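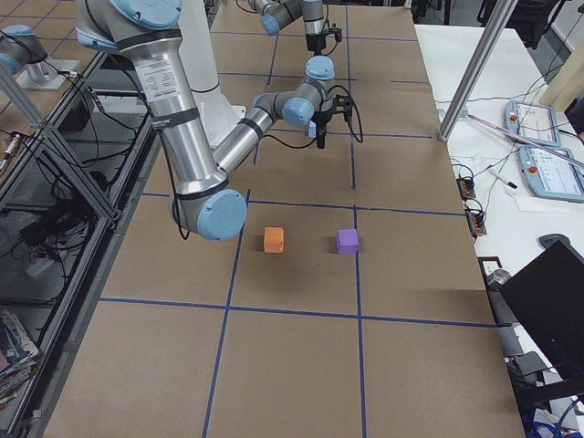
How do you keep the brown paper flat on a big table when you're marking it off into squares with tape?

Pull the paper tight and fasten it under the table edges first, let it sit overnight if you can, and only then put the grid tape down on top, with the long lines first and the cross lines after.

That's the short version for those of you reading on your phones. The long version follows, and I do mean long, so get yourself a cup of something.

Divya, what a nice message to find on a Friday. I'm so glad the sorting days are going ahead again, and I'm glad you asked the whole list, since I know at least three people who have been quietly fighting with wrinkled paper for years. I'll answer in pieces.

On Friday, Divya Raju wrote:
> Hello everybody,
> We're setting up the long table again for the toy and game parts in May and
> I want to do it better than last time. We covered it in brown kraft paper
> and ran blue tape across it to make boxes, one box per game, and for the
> first hour it looked wonderful. Then the paper bubbled up in the middle and
> the tape started puckering along with it.

I know that pucker very well! Nine times out of ten the paper went down straight off the roll. It wants to curl, and it will keep trying to curl all afternoon. What I do now is cut the length the evening before, flip it so the curl faces down, and lay some heavy books on the ends. In the morning you fold it over the short edge at one end, tape it underneath, then walk to the other end and pull. Don't be shy about pulling — kraft paper is a good deal stronger than it looks. Do the long sides last, starting from the middle and working out toward the corners.

I use the 75-foot roll from Pudavov. The thinner stuff is fine for wrapping parcels but it tears when you peel the tape.

> Second thing, how big should the boxes be? Ours were all different sizes
> and people kept arguing about whose pieces were whose.

For board games I make mine 17 inches on the long side, and whatever comes out even on the short side. I tried smaller ones and the lids didn't fit. If you have a lot of odds and ends (loose dice, foam blocks, those little plastic trees that seem to come with everything), give them a box of their own near one corner and don't let anyone move it. My table is 80 inches long and I've never felt short of space, but then I've never had your crowd.

Measure from the same end every time, please. I once measured one side of the table from the left and the other side from the right, and I didn't notice until my cross line came out slanted like a ski hill. A pencil tick at each edge is plenty. Stick the tape down at one tick, unroll it in the air all the way over to the other one, and lower it in one go. If you press it down as you walk along, it wanders.

> Third, is there any particular tape? Marlene swears by masking tape but I
> like the blue because people can see it.

I'm with you on the blue. Dark blue on brown shows up from across the room, and plain masking tape nearly vanishes on kraft. I buy Bandel, the one-inch width, at Mohammadi's on the corner. My sister prefers the narrower roll and hers looks neater than mine, I admit it. Where two strips cross, just let them cross. I used to trim the overlaps with a craft knife and all I got for it was a slit in the paper and, one time, a scratch in a borrowed table that I had to own up to.

> Last thing, can we reuse the paper or should we start fresh every time?

Leave it on for as long as it stays clean. Ours did the whole of last spring, right through the big Trusov donation, 1206 pieces by the time we'd gone through the last bag (I kept the tally sheet, in case anybody wants to see it). If a square gets grubby, cut a patch a little bigger than the square, lay it over, and tape around it along the old lines. When you finally take everything up, roll paper and tape together from one end and don't bother peeling the strips off one by one.

A few people write the name of the game on the paper with a marker. I'd write it on a scrap of tape and stick that in the corner of the square, so you can change it when the next box of games comes in.

Divya, if you'd like a second pair of hands for the pulling part, I'm free any evening after six and I can bring what's left of my roll. It's a much easier job with two.

Warmly,
Lefteris Tzavaras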